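Chapter 4
Showing, Not Telling: Teaching a Robot by Demonstration

Before you start this chapter, you should be comfortable with joint angles and gripper poses (Chapter 2) and with the idea of a policy as something that takes in observations and puts out actions (Chapter 3). You don't need any machine learning beyond that. We'll get to the training side in Chapter 5, and I promise to go slowly.

4.1 Why I gave up writing instructions

My first paid job with a robot arm was getting it to hang a mug on a hook. I wrote the whole thing out as code: go to this point, close the fingers, lift, rotate, move across, lower. It took me most of November, and the finished program had 564 lines in it, most of them there to catch things going wrong. It worked beautifully on one mug. Then a colleague brought in a mug with a fatter handle and I was back to square one (I still have that mug, and I still don't like it).

If you'd asked me to show you how to hang a mug, I'd have picked one up and hung it. Done in two seconds, fat handle and all! I'd have adjusted my wrist without thinking, and I couldn't have told you afterwards by how many degrees. A lot of what our hands know is like that. We can do it, but we're hopeless at writing it down.

Teaching by demonstration starts from there. You do the task, the movement gets recorded along with whatever the robot's sensors would have noticed, and a learning program tries to work out what to do in situations that look similar. You'll see it called learning from demonstration, imitation learning or behaviour cloning. Those names don't mean quite the same thing, and I'll sort them out in Section 4.5, but for now you can treat them as neighbours.

4.2 Three ways to show a robot something

There are plenty of variations, but nearly every setup you'll run into belongs to one of these families.

1. Moving the arm yourself. You put the robot into a mode where the motors go soft, grab hold of it and push it through the task. This is called kinesthetic teaching. It's lovely for beginners because you feel the robot's limits in your own hands: if the elbow won't bend that far, you find out straight away. The trouble is that your body ends up all over the camera view, and a heavy arm is tiring. I'm good for maybe 13 runs on the big arm at Lavska before my shoulders start complaining, and by then my demonstrations have gone sloppy too.

2. Driving the arm from a distance. Here you hold a controller, or a small copy of the arm, and the real one follows. That's teleoperation. The recorded data matches the robot exactly, which saves you a lot of grief later on. You do lose most of your sense of touch, though, and even a small delay between your hand and the arm makes you cautious. New operators move as if they're under water. Give them an afternoon and they loosen up.

3. Leaving the arm out of it. You carry a gripper in your own hand, with a camera fixed to it, and do the task directly. There's no robot to book or power up, and if you want demonstrations in ten different kitchens you can put the tool in a backpack and go. The camera sits on the tool, so what gets recorded is the tool's view of the job, and with a very wide lens that view takes in an awful lot of the room as well as the work. In return, you have to recover the tool's path through space from the recording, and you have to make sure you haven't done something with your arm that the robot can't do with its own.
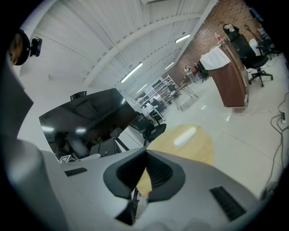
4.3 What's in a demonstration?

Suppose you've picked the third method and your task is to lift a cup off a table and put it on a saucer. One recording of that, start to finish, is an episode. At each moment in the episode you'd want to know at least the camera image, the position and orientation of the gripper, and how far open the fingers are. Line those up in time and you've got something a program can learn from.

The lining up is where I see students come unstuck. The Dunero practice set on the course page has 1,142 episodes in it, and in 40 of them I've deliberately shifted the finger readings so they lag behind the pictures. Play one back and the cup seems to float up before anything has closed on it. You'll be hunting for those in Exercise 4.2, so have a proper look at a few good ones first.

The background matters more than you'd expect, too. Shiny floors, glossy screens and bright ceiling lights can all confuse software that works out where the camera is by following features from one image to the next. A reflection slides about as you move, and the software may take it for a fixed part of the room. Brick is usually kinder, with all those edges and corners that stay put.

Try this before you read on. Take a pair of kitchen tongs, stick your phone to your forearm so it can see the tips, and film yourself putting a spoon in a cup. Do it five times, then watch the clips with the sound off. Can you tell, from the video alone, when you decided to let go? Write down the clues you used, and keep the list handy, as we'll need it in Section 4.4 when we talk about what the robot gets to see and what it has to guess.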